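The Pellau returns shed, after the grippers came
Jul 8, 2024

Ten to six, and the Clusow gate is already open. Kettle on in the side room. Two people on the early shift where there used to be more, plus the arm at the end of the line, which doesn't drink tea and doesn't go home.

Pellau handles returns. Everything people buy, regret and send back. Shoes, kettles, phone cases, half a drum kit once. For years the job was the same: open it, look at it, decide, put it on the right shelf. Hands, eyes, a scanner. 2,434 parcels on a bad day in June.

Then Kirkegaard got the contract to automate the sorting. Not the whole job. The lifting and placing, they said, the dull bit.

Ask the floor which bit was dull and you get a different answer. Lifting was when you talked. You could chat over a box, your hands knew what to do. Now the talking has gone and what's left is looking and deciding, all shift, and it is tiring in a new way. Sore eyes, not sore backs. The backs are better, everyone says so. One picker, 57, had been thinking of packing it in because of her shoulders and is now staying on. She'd like that put down in print so here it is.

The other new job is teaching. Some of the staff spend part of the shift with a hand-held gripper, same sort of fingers as the arm, picking things up and setting them down so the system can learn from it. It sounds like play. It isn't, after an hour. You squeeze, you lift, you put down, you do it again a bit slower because the last one was to fast. Wrist straps from the chemist have become a common sight.

Clean new cartons are easy. Nobody sends those back. What comes through the door at Pellau is torn, retaped, squashed at one end, flaps bent the wrong way, and a person reads all that without thinking. Where to hold it. Which edge will give. Putting that into a gripper is slow work and the people doing it know more about boxes than they ever wanted to. 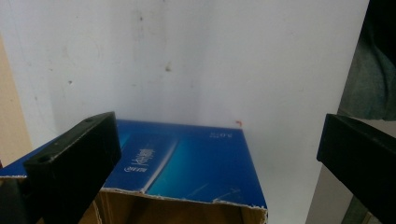
Pay is the sore point. Teaching was brought in at the sorting rate. The floor argued it's skilled work, the firm said it was under review, and it stayed under review for 3 months. There's a small top-up now. Not enough, say most. Better than before, say the same people.

And the jobs? No one was let go, true. But leavers haven't been replaced, and the rota on the wall has gaps where names used to be. Dellel, the sister site down the road, gets its arm next. Their staff came over to have a look, stood by the line, asked about breaks mostly. And whether you can swith it off yourself. You can, red button, left hand side.

Late shift comes in at two. Coats off, quick word at the handover desk, what jammed, what didn't. Then the belt starts up again.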